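Progress report, August: hand and camera trials for the glass handling cell
Project: Prerkberg line refit

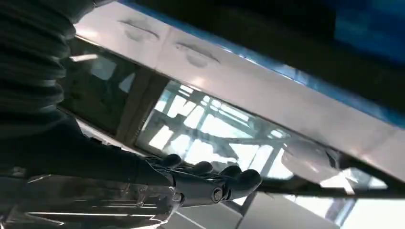

Ternix wrote back after our last report that a four-fingertip hand will always look clumsy beside a suction cup on flat panes, and that we should judge it on the odd-shaped parts instead. We take the point, but the funding was approved for one tool that does both, so both are being tested.

Work done. The black hand is on the arm and has been run near glass under the skylights. The Clornik two-jaw gripper went through the same 50 part types first. It failed on 9 of them, mostly thin clear plastics. The supplier's brochure for the hand promises up to 1,000 grasps between adjustments. We have not seen anything that supports this yet, and we would not plan staffing on it.

Cameras. This is the weaker half of the project. Glass that mirrors the roof gives the wrist camera a bright grid to look at, and the software from Fitzgerald has no setting for it that we trust. Their advice was to retrain with 1,000 more pictures. We asked what result to expect and got no figure. Shading the cell would be cheaper – we would like to try that before paying for more training.

Controller. No change. The old one stays until the grip tests are finished.

Money. On budget, only because the second hand has not been ordered. We ask that it stay on hold.

Next: repeat the clear plastic parts with the hand, with blinds closed and open, same operator for both. Results go in the next report, including the bad ones.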